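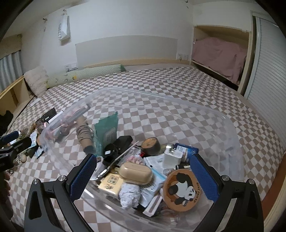

Kollex notebook, October 2022
Entry by I. Campbell

Hand-held demonstrations of the bin task continued in the bedroom set. The operator grips the rim of the clear bin with both finger pads and moves it over the bed, contents included. 25 demonstrations were recorded and seven were rejected for grip slip - all seven during the tilt.

Run 2219 is to be kept as the reference. Operators should close the pads fully before lifting and hold still at the start and end of each run.

Still open: whether a mixed load shifts too much for the policy to learn from. Hiebert will repeat the set with an empty bin.

We use cookies to improve your experience. Accept | Manage settings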